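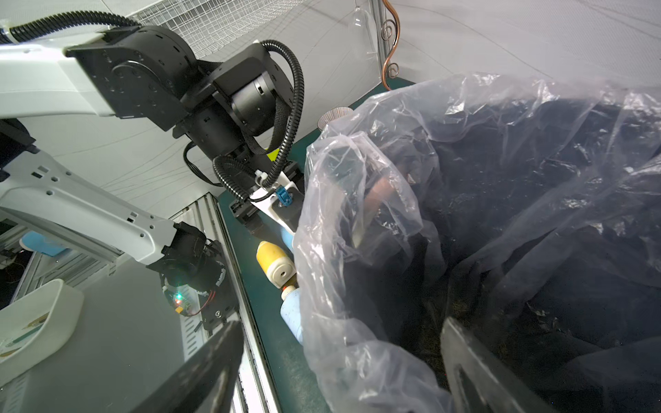

## How do people find very old things in a field?

A long time ago, people lived near the river at Prileck. They made pots from clay and tools from stone. When a pot broke, they threw the pieces away. After many years, soil covered everything, and grass grew over it.

Today a farmer can find these pieces again. A plow turns the soil, or strong rain washes it, and suddenly a small piece of pot is lying on the ground. An archaeologist is a person who studies such finds.

## Walking in lines

In March the plants are still short and it is easy to see the ground. The archaeologists stand in a row, 2 meters from each other, and they walk slowly over the field. This is called field walking.

When somebody sees a find, they put a little flag beside it. They do not pick it up yet! First they write on a map where it is. In the field at Prileck the walkers put down 89 flags. Most of them were in one corner, so maybe a house stood there.

## What can a broken pot tell us?

Quite a lot. Look at these things when you hold a piece in a museum:

- **Is it curved?** A piece with a big curve comes from a small pot.
- **Is it black on the outside?** Maybe the pot stood in a fire, and somebody cooked in it.
- **Does it have lines or dots?** People of one village often liked the same pattern. The pots from Rotich, on the other side of the hill, have 3 lines under the top edge.

At Prileck they also found some 4 pieces with the Rotich pattern. Perhaps the two villages were trading with each other - or perhaps a family moved from one to the other. We do not know it yet.

## What if I find something?

Leave it where it is and remember the place. Put your shoe next to it, so it is easy to see how big it is, and ask an adult to take a photo. Then tell the nearest museum. Please do not dig for more, even if you are very curious - the soil around the find is also important.

Written 19/08/2020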